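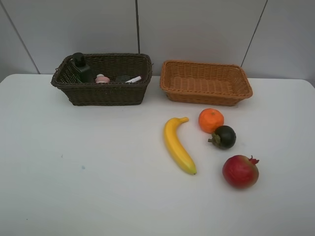 Figure 16.1 Sorting table with four artificial fruits on the surface. The dark basket holds several small items; the tan basket is empty.

Chapter 16
Start States, End States and the Written Task Rule

Chapter 15 dealt with guarding and speed limits. The present chapter turns to the rules that govern the task itself: what the table must look like before a run, what counts as a finished run, and who may change either definition. Errors in this area seldom hurt anyone, but they ruin records. Two operators who disagree on what "in the basket" means will log different success rates for the same machine.

16.1 The start state

A start state is a written list of objects, containers and permitted positions. It should name each container by a feature that does not change. "Dark basket" and "tan basket" are acceptable names. "Left basket" is not, since left depends on where the reader stands and on which camera is used.

The Tislow rule, used throughout this book, allows loose objects to be placed freely within a marked zone, provided that:
- no object rests on the rim of a container;
- no object lies outside the reach of the arm;
- the gripper is open and clear of all objects at the start signal.

Objects may touch one another unless the task sheet forbids it. A fruit set such as the one in Figure 16.1 may therefore be laid out with its pieces close together. The older Flania rule required a gap of 30 mm between objects. It gave cleaner grasps and poorer evidence of how the cell would behave in daily use.

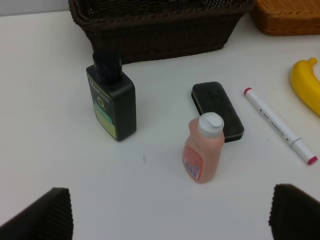 Figure 16.2 Wrist camera view. Both fingers are spread and clear of the bottles, eraser and marker.

16.2 The end state

An object is scored as placed when it is inside the container, is released, and stays at rest for 2 seconds. Partial contact with the rim is a failure under Tislow and a half point under Riquelme. The two scores must never be pooled.

Upright items need their own line in the rule. A bottle that falls over during the run is still eligible for a grasp, but the fall is logged - even when the item is later placed correctly.

16.3 Changing the rule

A rule may be revised between series and never within one. The Winov cell log, reprinted in Section 16.5, covers 21 runs. The rim clause was reworded partway through the series, and the runs on either side of the change could not be compared. Readers should study the log before attempting the exercises.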